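**Florley roller track, white rollers, perforated rail**

Bought to replace the plain steel shelf on our packing bench. Price paid: 399 for the starter set, and another 1,063 when we gave in and did the second bay. I went in doubtful and I'm still fairly doubtful, so read this with that in mind.

The sales page makes a great deal of "effortless flow". What you get is a set of plastic rollers, two rails and a bag of fixings. The instructions are a single folded sheet, and the drawing of the end stop is the wrong way up. Divya Iyengar had hers together in an afternoon. Mine took most of a weekend, partly my fault for not checking that the bench was level before I drilled it.

Once it's up, it does roll. A full bin will travel down a gentle slope by itself, and an empty one usually needs a push. That second part is missing from the sales page. If most of what you move is light, go and try one with your own boxes before paying.

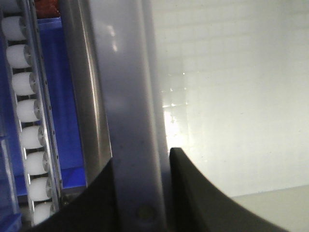

Spacing is where I expected to be let down. Small cartons dip between rollers on cheap track, and I've had one from Stukasis that would swallow the corner of anything narrower than a shoebox. Florley sets them closer. The gaps between the white rollers are narrow and nearly even, and the rail has a line of small holes all the way along it, so in theory you can bolt on a guide wherever you like. In practice the guides cost extra, and the ones Wolfram Buschmann ordered came with bolts a size too big.

The matt finish on the rollers marks easily. Tape residue is the worst, and the rounded ends collect fluff from cardboard. A damp cloth shifts most of it, though I'd like to know how they look after a couple of years before calling them hard-wearing.

Noise is acceptable. There's a rattle with nothing on the track and a dull rumble with a load, and neither bothers me with the radio on. Senthil Salian finds it maddening, but he sits nearer.

Spares are my main complaint. You can't buy one roller, only a pack, and delivery was slow both times. Jadia sells something similar by the single piece, though I haven't tried theirs and can't say if it would fit this rail.

Would I buy it again? For heavy bins, yes, grudgingly — the shelf was worse. For parcels and odds and ends I'd keep the flat bench and the money. Three stars, and I'd knock off another half for that instruction sheet if the site let me.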